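Demonstration gathering (robot learning)

Demonstration gathering is the work of recording examples of a physical task so that a learning system can later be trained to carry it out. In robotics the examples are usually called demonstrations or episodes. Each one joins a stream of camera pictures to a record of how the arm and gripper moved over the same period. The system is given no written rules for the task. It is fitted to the recorded examples and is expected to produce similar motions when it meets a similar situation.

The term covers the planning of tasks, the recording itself, the checking of finished episodes, and the notes kept with them. It does not usually cover training, although the two are often handled by the same group.

Background

Early factory robots were taught by leading the arm through a series of fixed points, which it then repeated. This worked well when every part arrived in the same place. It worked poorly for loose objects such as produce, which differ in size and may lie at any angle. Learning from examples was taken up partly in answer to this difficulty, and the amount of recorded material needed grew as a result.

Food items, real or toy, are common subjects for such recordings. They are cheap, easily replaced and known to most people by name, so that a short instruction can be attached to each episode without special training.

Viewpoint

Many groups mount a small camera at the wrist or gripper, alone or together with a second camera fixed to the room. A wrist camera moves with the hand and keeps the fingertips in view, which gives the learning system a steady reference for where the hand is in relation to the object. 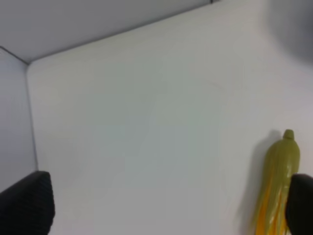
The main weakness of the wrist view is its narrow reach. At close range it may take in very little beyond the fingers, one object and whatever surface lies behind them. A toy ear of corn standing upright beside the right finger, with plain white wall across the rest of the gap, gives the system few landmarks by which to judge distance. Shadows can supply part of what is missing, and the soft gray one that the corn throws on the wall is a cue of this kind. Some guides therefore advise against lighting so even that all shadows disappear.

A second weakness is blur. The camera travels with the hand, and fast movement of either the hand or the object can smear the picture at the moments when detail matters most. Groups differ on how to treat blurred pictures. Some remove them before training. Others keep them on the grounds that the finished system will meet the same blur in use.

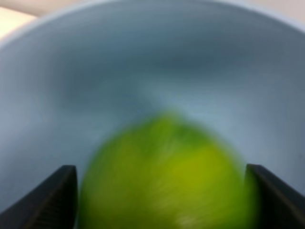 Wrist view of a green fruit, probably a lime, between the gripper fingers, with strong blur.

Bowls and other curved containers add to the problem. The walls limit the angles from which the fingers can approach, and a round object may roll when touched. Episodes that begin or end in a bowl are often grouped apart from those on a flat surface, and are reviewed more slowly.

Planning of episodes

A recording plan sets out which objects are to be used, where they are to start, and what counts as a finished episode. The central concern is variety. If an object always starts in the same spot, the trained system may learn the spot and pay little attention to the object. Plans therefore call for changes in position and angle between episodes, and for some starts in which the object is only partly in view.

The Saavedra plan, named after the street on which its first workroom stood, is one of the simpler schemes. It divides the work surface into eight zones and asks for three starting angles in each. The operator works through the zones in a shuffled order. Its users value it because a missed zone is easy to find afterward. Its critics note that operators tend to place objects near the middle of each zone, leaving the borders thinly covered.
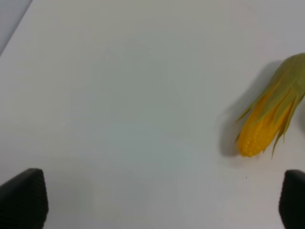
A later revision used at Flarnstead added a short list of border positions to be recorded at the end of every session. It also asked operators to change the height of the arm at the start of an episode, a point on which the original plan was silent.

Review and rejection

Finished episodes are normally watched in full by a person other than the operator. Reasons for rejection include a dropped object, a long pause, a hand entering the view, or a mismatch between the instruction and the motion recorded. In one set of 400 episodes recorded at Trollovside, 53 were set aside on first review, most of them for long pauses. A portion was later restored after the pauses were trimmed.

Whether failed attempts should be kept is a matter of debate. Bianka Virág, who wrote the Trollovside review guide, argued that an episode in which the operator misses and then recovers is worth keeping, provided the recovery is complete. Under her guide such episodes carry a separate mark and may be left out of training by those who prefer clean examples. The Bredthorpe guide takes the stricter view and discards them.

Records and notes

Each session is usually kept with a short written record. Common entries are the object names, the condition of the gripper pads, the lighting, and any change made to the camera mount. A shift in the mount is treated as serious, for it changes the relation between the picture and the motion record, and episodes from before and after the shift cannot be mixed without correction.

Naming is a frequent source of error. One operator may write "corn" and another "toy corn" for the same item, and the two are then counted as separate objects. Fixed word lists are the usual remedy. At Bredthorpe the list is reviewed every Wednesday, and new names are not accepted during a session.

See also

Imitation learning
Robot gripper
Teleoperation
Training data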